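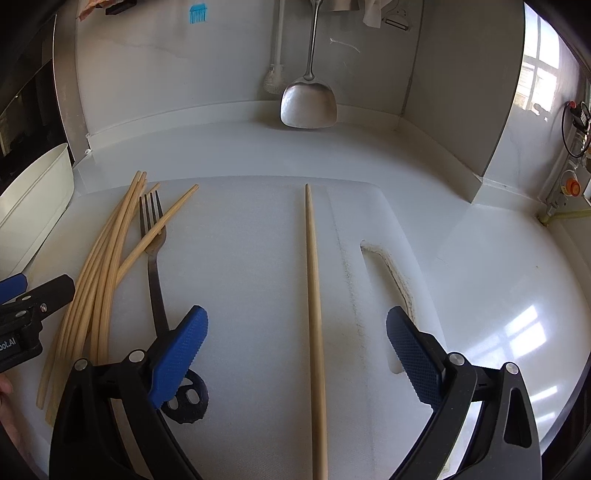
Station 2, cutting board with chopsticks and fork.

Kitchen Chore Readiness Checklist — Station 2, Small Utensils
Site: Drudthorpe test kitchen
Checklist version: 11
Chore under review: wash, sort and put away chopsticks and forks
Question to answer: can the machine do this chore without a person standing next to it?

Marks used: OK, NOT OK, PARTLY, N/A. Please write a comment for each mark that is not OK. A mark without a comment will be sent back to the inspector.

Part A. Work surface

A1. Cutting board is stable and does not slide when pushed by hand. OK

A2. Cutting board is clean. PARTLY
Comment: There is a grayish line with knife marks on the board, and the inside of the handle slot is stained brownish gray. For the chore this makes no difference. For hygiene I would like the board to be replaced or bleached before the next round.

A3. Light is even over the work surface. NOT OK
Comment: Daylight comes from the window on the right and reflects strongly on the white countertop. A pale chopstick on a white board is already a difficult object for the vision software. I ask that we repeat the test in the evening, at 7 p.m. or later, and compare.

A4. Hoses and cables are away from the working area. OK
Comment: The yellow hose runs along the base of the wall and the black cable is coiled. Please keep it this way.

Part B. Picking up

B1. Single chopstick, lying alone on the board. OK
Comment: The Zameo planner is good at this now. Last October it was still pushing the stick forward before it could close on it.

B2. Single chopstick, lying in a bundle. NOT OK
Comment: This is the main problem of the whole station. When the sticks touch each other, the machine takes two, or takes one and rolls the others off the board. A person separates them with a fingertip without thinking. We do not have this movement in the program, and I do not see it in the plan either.

B3. Fork next to chopsticks. PARTLY
Comment: It picks the fork correctly when the handle is free. If a chopstick lies across the fork, the machine stops and asks for help. I consider stopping to be the correct behavior, but it cannot be marked OK under the question at the top.

B4. Closing force is within the limit for thin wood. OK
Comment: 421 closings in the log, no cracked sticks. The limit was taken from the Jurkix manual and I did not change it.

Part C. Washing basin

C1. Basin stands fully on the counter and does not rock. OK

C2. Water is clear enough to see the floor of the basin. OK
Comment: The test is done without soap. I must repeat my remark from version 9: at home people wash with soap, and there is foam. A result in clear water tells us little about a real sink. 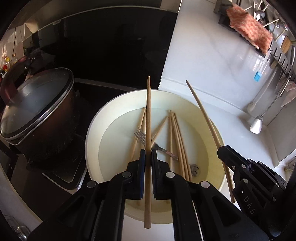
C3. Utensils under water are located correctly. PARTLY
Comment: The water shifts the apparent position of everything, and the slope of the basin wall makes it worse near the side. The fork is found almost always, I think due to the tines. Chopsticks lying close together are often reported as one wide object.

C4. Stick is held upright after lifting. OK
Comment: Upright is fine for rinsing. For passing to a second gripper I would prefer a slant, so that the thick end is easier to reach.

C5. Grippers do not touch each other over the basin. PARTLY
Comment: Two arms in such a small space is tight. The Stergiou collision check is set for a bench of 900 mm and we are working in 700 mm here. Settings should be corrected before anybody runs it at full speed.

C6. Stove and pots are outside of arm reach. NOT OK
Comment: The pot with the glass lid is too near to the basin. Move it to another counter for the test. In a normal kitchen the pot will be there, so later we need an item for this as well.

Part D. Putting away

D1. Utensils are hung on hooks. N/A
Comment: Not attempted. Cloths and tools are hanging very close together by the corner, and I would not like to see a gripper go in there yet.

D2. Chopsticks are sorted into pairs. NOT OK
Comment: The machine does not know what a pair is. It puts any two sticks together.

General comment

My answer to the question is no, not yet. The picking of one clean object in open space is ready — the bundle, the foam and the crowded corner are not. I recommend to work on B2 first, as C3 and D2 depend on it.

Next inspection: after the Stergiou settings are corrected and A3 is repeated.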